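Dušan Gashi has run the admissions office at Balolham College for 10 years. The college enrolled 186 first-year students this fall, and 50 of them are the first in their families to attend.

"We used to lose them in June," Gashi said. "They had been accepted, but the aid letter made no sense to them."

The office now calls every family before the deposit is due. Gashi wants 200 new students next year, with no increase in tuition.

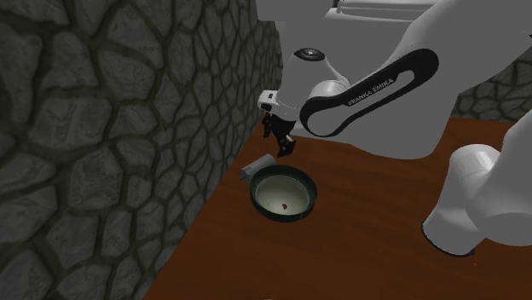
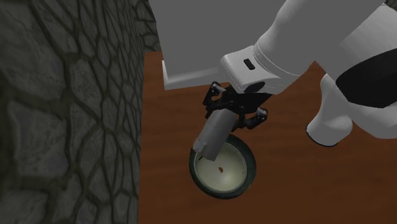
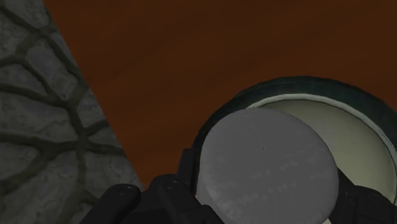
Janevski would put the money into tutoring first, saying that a phone call in spring does little for a student who is failing math by winter.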